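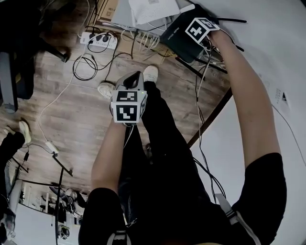

I would like our church to stop livestreaming the Sunday service, and I would like to say so without being mistaken for a man who thinks the overhead projector was the beginning of the end. I was in favor of the stream. I voted for it. When we started, I assumed it would be a small thing off to one side, like the tract rack. But a thing like that grows its own clutter of networking equipment and cables, and before long there is a person standing over it, reaching down with both arms, at the hour when other people are finding the hymn. I have sung all the verses of "Be Still, My Soul" while two deacons whispered about a router.

We are a congregation of modest size in Enport, and we worship in a building that seats far more of us than there are. Flusico, the company that carries our stream, sends a monthly report. In May it told us we had 3,000 views. This was read aloud from the pulpit, and there was a murmur, and I admit I sat up straighter. Later I asked what counted as a view. A view is 18 seconds. I have given more than that to videos of men pressure-washing driveways, and I wouldn't want any of them to list me as a member.

Now, the shut-ins. Everyone brings up the shut-ins, and they should, because it's the best argument there is. Muireann Mulcahy has not been able to manage our front steps in years, and she watches every week from her recliner with her Bible open and her shoes on. (She feels strongly about the shoes.) If the whole apparatus existed for Muireann and the handful like her, I'd put this pen down.

So I went over and asked her about it. She said the stream was very nice and the sound was better than it used to be. Then she said that before we had it, somebody came by on Sunday afternoons. They brought Communion and the bulletin, and usually something in foil, and they told her who had been there and what she had worn. The visits didn't end by anybody's decision. We bought a camera, and people figured she was covered. I was one of the people on that visiting list, and I can tell you how it felt when my turns quit coming up. It felt like getting my afternoons back.

That is most of my case, and I could stop there, but I have a few complaints saved up.

One is what it has done to the praying. We used to have a time when people stood and asked for prayer, out loud, about their actual lives. You'd hear about the biopsy, the son in county jail, the marriage that had been down to one bathroom and no conversation. Nobody with any sense is going to say that into a microphone connected to the whole earth, including her sister-in-law. So now we have "an unspoken request," and we have so many of them that on some Sundays the Lord is being asked to do almost everything by inference. Our requests have become very tidy. There's a lot of travel mercies.

Another is the preacher. Ours is a good one, and I don't blame him, but he has started saying "and welcome to those joining us online" in a voice he doesn't use for anything else. He also looks up at the back wall when he gets to his best point. I sit on the left side, about halfway, and I'd like to be looked at during the best point.

Huệ Hoàng, who teaches the class I attend and is smarter than I am, thinks I have this wrong. She says people try a church on the screen before they try it in person, the way you might drive past a house a few times. She came that way herself, after 25 Sundays of watching from an apartment on Dumance Street. I don't have a good answer to that. I'm very glad she's here, and I'd have hated for her to meet a blank screen. I did point out that she stayed on the couch for 25 weeks, and she pointed out that I've been in the pew since the Carter administration and still don't know the names of the Swanepoel twins.

What I'd propose is a trial. Record the sermon, only the sermon, and put it up that evening for whoever wants it. Let the rest of the hour go unrecorded, off-key and all. Bring back the visiting list, and put a second person on each visit so that nobody can quietly let it slide. Give it 60 days. If people are worse off, I'll carry the tripod back in myself.

I have Muireann down for this coming Sunday at three. She has asked for the chicken casserole and not the tuna.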